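Looking after oiled and waxed wooden furniture
Workshop notes, revised June

Dark cabinets and tables show neglect sooner than pale ones. The notes below cover routine cleaning, small repairs and re-oiling.
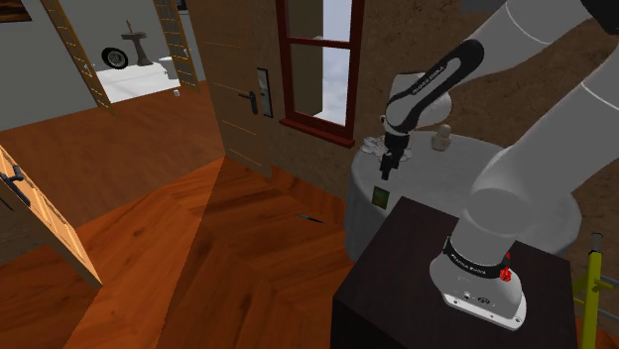 Find out what the finish is

Rub a drop of white spirit into a hidden spot, such as the inside of a door, using a white cloth. Wax softens and comes away as a yellow or brown smear. Oil leaves little or nothing on the cloth. Varnish is unaffected and feels slick to a fingernail. Do not re-oil over varnish. The oil sits on top, stays tacky and collects dust.

If the piece has been repaired at some point, test the top and the sides separately. Tops are often refinished on their own.

Weekly cleaning

Dust with a dry cotton cloth, along the grain. For sticky marks use a cloth wrung out in warm water with a few drops of washing-up liquid, then dry at once. Spray polishes containing silicone should be kept away from oiled wood, as they cause later coats to pull back into small craters.

White rings

A white ring is moisture held in the wax. Leave it overnight, as many fade without help. If it is still there:

Rub lightly with 0000 wire wool and a little paste wax, with the grain.
Wipe off and look at it from a low angle.
Repeat once if needed, then buff the whole panel so that the sheen matches.

Do not use wire wool on oak that will later be damp. Stray fibres rust and leave black specks. A grey nylon pad does the same job, more slowly.

Dents

Shallow dents in bare or oiled solid wood can usually be raised with steam. Lay a damp cloth over the dent and touch it with the tip of a hot iron for 10 seconds. Let the wood cool before trying again. Four passes is the limit; a dent that has not moved by then needs filling. Veneer should not be steamed, as the glue beneath may let go.

Re-oiling

Kamlesh Dhillon uses Danish oil for dark pieces and keeps raw linseed for tool handles. The method is the same for any wiping oil.

1. Clean the surface and let it dry overnight.
2. Sand lightly with 240 grit and remove all dust.
3. Wipe on a thin coat and wait 10 minutes.
4. Wipe off everything that has not soaked in, including the corners.
5. Leave for a day, then apply a second coat in the same way.

Two thin coats wear better than one heavy one. Allow over a week before putting anything hot or heavy on the surface.

Oily rags can catch fire by themselves if left in a heap. Spread them flat outdoors to dry, or soak them in water and seal them in a metal tin – never put them straight in the bin.

Hinges and feet

Loose hinge screws: pack the hole with a glued matchstick, trim flush and refit the screw when the glue has set. Felt pads on the feet pick up grit, so replace them when they harden.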